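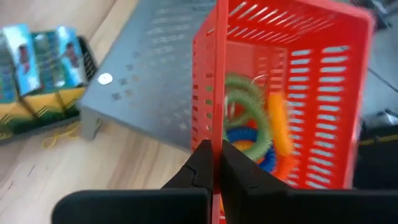 *Rim grip on the slotted basket, wrist camera view. One finger on each side of the wall.*

## 4. Comparing finger sets on the basket lift

Now the fun part! By this point you have the arm homed, the wrist camera streaming, and the Vestach controller talking to the gripper. This section walks you through your first side-by-side test: the wide wedge fingers against the slim Ekatex fingers, on the same basket with the same load.

We like the basket as a first test because it asks a lot of a gripper. The wall is thin, the slots give the pads less plastic to hold, and coil cords inside love to slide to one side when the basket tips. You will learn more from an afternoon of this than from a week of picking up foam blocks.

### Before you start

- Fit the wide fingers first. Torque settings are in Section 2.
- Load the basket with the coil cords from your own parts bin. Mixed colors help a lot when you review the video.
- Save a copy of your current controller profile under a new name.

> **Caution:** Keep your hands out of the basket whenever the arm is enabled. The fingers close fast, and the pinch point at the rim is easy to misjudge from above.

### Running the test

1. Open the **Compare** tab and create a new session. Name it after the finger set, for example `wide_rim`.
2. Jog the wrist until one finger is inside the basket wall and the other is outside.
3. Close the gripper at low force. Stop as soon as both pads touch the plastic.
4. Check the camera view. You should see a narrow strip of the wall between the fingers. If one pad is touching and the other isn't, open up, shift the wrist sideways, and try again.
5. Raise the force to your test value and press **Mark grip**.
6. Lift slowly to the height set in your profile. The basket will want to tilt, and with a single-rim grip that's fine. Let it.
7. Hold, then press **Mark hold**.
8. Lower the basket, open the gripper, and back straight out along the wall.
9. Repeat until you have 11 lifts, then swap to the slim fingers and start a second session.

**Note:** Don't rearrange the load between lifts unless a cord falls out. The shifting pile is part of what you're testing, and it's great to watch how each finger set copes with it.

### Reading the camera view

Large fingers take up a good deal of the lower view, and they can hide things sitting close to the rim. A cord tucked behind a finger is easy to miss, so look at the clip from before the grip closes as well.

Motion blur is normal during the lift. If you need sharp detail on the load, take your stills during the hold in step 7. Seema Rathore also suggests setting the camera to 200 frames per second on rigs that support it, and wow, the difference in slip detection is lovely to see. You'll need brighter lights to go with it.

### Scoring

For each lift, enter **held**, **slipped**, or **dropped**. A slip is any movement of the pad along the wall after **Mark grip**. The Sisodia plug-in can fill this in for you, but please score the first session by eye. You'll get a feel for the grip that way, and you'll catch it when the plug-in is wrong.

If the controller stops with error 1961, the finger width in the profile doesn't match the fitted set. Pick the right set under **Tools > Fingers** and re-home the gripper.

Abhishek Garg keeps the shared results sheet for the Istutberg bench. Send him both sessions, good or bad, with the profile attached.

*Section last revised 2020-05-31.*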